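Unon Residence, Equipment Group
Minutes of the meeting of January 22, 2021

Chair: Leonardo Parisi
Apologies: received from the night reception

1. Minutes of the last meeting
They were approved with one correction. The price of the cleaning contract is per floor, and it was written per building.

2. Jivside tidying arm, offer from Lalletti
The Chair presented the written offer. It contains the arm with two-finger gripper, the wrist camera, the software and one day of training. The price is 2,095 euros, plus 234 euros each year for support. The work we ask from it is to put shoes in pairs on the floor of the entrance.

The members discussed which shoes are difficult. Canvas shoes with laces were named first, as the fingers can take the lace in place of the shoe. Foam slides have a wide strap and a high edge, and the members expect less trouble with them.
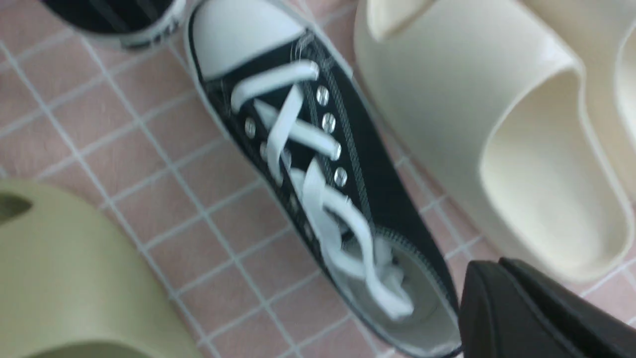

Lalletti writes in the offer that laces should be put inside the shoe before the arm starts. Two members said that residents will not do this when they come home late. The Chair will ask if the software can be set to leave laced shoes where they are. It was also asked who pays if a shoe is damaged. The offer says nothing on this point, and we need the answer in writing.

3. Comparison with McAlister
McAlister offers a similar arm for 1,216 euros, but the camera is not in the price and the training is by video only. The group could not compare the two offers fairly without the cost of the camera. The Chair will request it.

4. Floor and furniture
The arm must work near the legs of furniture. It was agreed to ask both firms how much free floor they need on each side. The small tiles were also discussed, and whether the white lines between them disturb the camera.
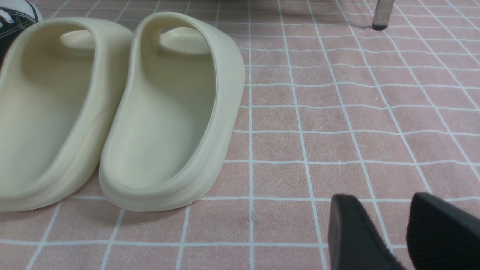 Item 4: cream slides on the tiled floor, with the gripper fingers at lower right.

5. Decisions
No order is made today. A deposit of 100 euros, which Lalletti asks to hold the price until August, was approved with one vote against.

6. Other business
The key of the equipment cupboard is still missing. A new one will be cut.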